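제목: Re: [에너지정책] 드론턴 연구로 연료 반출 일정

안녕하십니까, 자파체코입니다. 답장이 늦어서 죄송합니다.

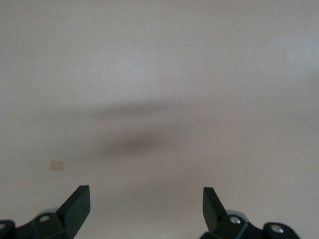
1. 반출 일정에 대하여

드론턴(Drornton) 연구로의 사용후연료는 내년 4월에 헤브빌(Hevville) 저장 시설로 옮기는 것으로 되어 있습니다. 제가 읽은 계획서에는 연료 다발이 403개라고 적혀 있습니다. 운송은 13회로 나누어서 합니다. 운송 회사 누틴(Nutine)은 아직 용기 허가를 다 받지 못했습니다. 그래서 저는 4월이 조금 빠르다고 생각합니다.

2. 사찰에 대하여

아래에서 니나 님이 질문하신 부분입니다.

> 2023/11/20, 니나(Nina) 씀:
> 원자로가 정지한 뒤에도 사찰관이 계속 방문합니까?
> 지역 신문에는 정지하면 사찰도 끝난다고 나왔는데,
> 저는 그 기사가 이상하다고 느꼈습니다.
> 그리고 주민 설명회 자료에 있는 2975라는 숫자는
> 무엇입니까? 단위가 없어서 모르겠습니다.

정지만으로는 사찰이 끝나지 않습니다. 핵물질이 시설 안에 남아 있으면 계량 관리와 봉인 확인은 계속됩니다. 기사를 쓴 분이 '운전 정지'와 '해체 완료'를 같은 뜻으로 이해하신 것 같습니다.

2975는 원자로의 누적 운전 일수입니다. 계획서 부록의 표에 같은 숫자가 있고, 거기에는 단위가 '일'로 적혀 있습니다. 설명회 자료로 옮길 때 단위가 빠진 것으로 보입니다.

3. 부탁드리는 것

헤브빌 쪽 저장 수조의 용량을 아시는 분이 계십니까? 저는 다발 1000개로 들었습니다만, 문서로 확인하지 못했습니다. 출처가 있으시면 이 목록으로 보내 주시면 감사하겠습니다. 영어 문서도 괜찮습니다.

제 한국어 용어가 틀린 곳이 있으면 고쳐 주십시오. 특히 '다발'과 '집합체' 중에서 어느 말이 맞는지 자신이 없습니다.

자이르 파체코 (Jhair Pacheco) 드림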